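Aranda Folding E-Bike: Five Months of Commuting

I bought the Aranda in February, mostly because I was sick of circling for parking and partly because the bus into Drindstead had gone up again. It's a folding electric bike with small wheels, a rear hub motor and a battery that slides into the frame. I've put 1000 miles on it now, which I figure is enough to have an opinion!

First, the ride. It's way more fun than a bike this goofy-looking should be. The motor comes in gently, so you don't get that lurch when you push off at a light, and the second assist level is plenty for everything except the hill by the Hestthorpe depot. For that one I go to level four and pretend I'm fit.
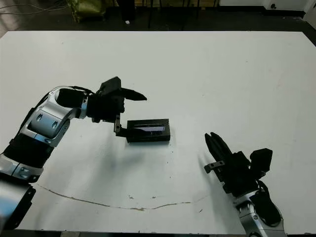

Issue 83

Range is where I got picky. The seller promises 50 miles, and maybe you'd get that on a flat road in still air (and if you weigh as much as a cat). I get four days of commuting out of a charge, at 8 miles a day, and then the last bar starts blinking at me. Fine for my needs — just don't plan a big weekend tour around the number on the box.

The fold is quick once you've learned to turn the pedals first. I pinched my thumb twice before I got there. Folded up, it fits behind the seats on the train, but it's heavy, and two flights of stairs with it will ruin your shirt.

The stock brakes squealed in the rain from week one. I swapped the pads for a set from Trurkska and they've been quiet ever since, even on soggy mornings.

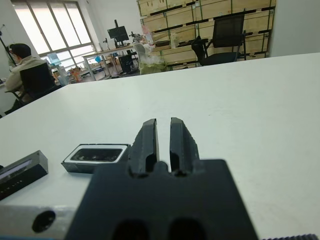
Would I buy it again?

Yes, with the better pads ordered the same day. I'd also get the rear rack right away, because a backpack in July is miserable. The kickstand is still too short and the bike leans like it's had a long night, so I prop it on a wall.

Posted 08/07/2021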